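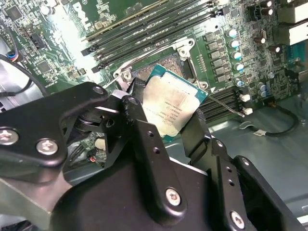

Lahcen Chraibi

Ticket 776 - Kaven mesh nebuliser, weak mist then cuts out

Opened 2021-06-26. Status: open, waiting on parts

Reported by the respiratory clinic, treatment room end. Patient on saline twice a day, session used to finish well inside the slot, now drags on and the unit beeps and stops. Amber light. Cup still half full when it stops.

First checks
- mains lead and adaptor fine, swapped with the other Kaven anyway, no change
- battery full
- cup seated, clicks properly
- mouthpiece and mask both tried, same
- error log on the unit shows 212 twice. Manual says "low output", not much help

Took the mesh cap off. White crust round the rim, looks like dried salt. Asked how it gets cleaned - rinsed under the tap, left on a paper towel. Tap water here is very hard. Should be distilled for the last rinse, it's on the card in the lid but the card was missing from this one. Printed a new one.

Soaked cap in white vinegar and distilled water, rinsed, air dryed. Ran 300 seconds on plain saline. Mist better, not right. Still spits on the left side.

Second soak. Same again. Did not poke the mesh, please nobody use a pin on these, had two ruined that way last October.

Tried the cap from the spare unit - good steady mist, no beep, log clear. So it's the mesh and the main body is OK.
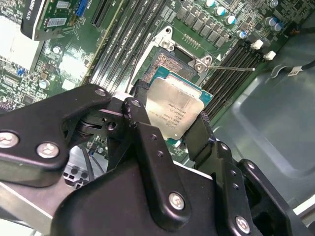

Processor above the socket, board in view.

Parts
Rang Clundier, no caps in stock. Reisinger have them but only as a kit with cup and seal, order placed, ref ends 600. Told them the seal must be the newer one, the old type leaks on this model.

Meanwhile
Patient is on the Nakau jet compressor. Louder and slower, but doing the job. New filter fitted, tubing new aswell. Clinic nurse has checked the dose with the prescriber, not my call.

To do
- fit kit when it lands, run full cup, note the time
- check the other Kaven for crust
- distilled water on the stores list
- leave this open til the patient has had a few normal sessions on it

LC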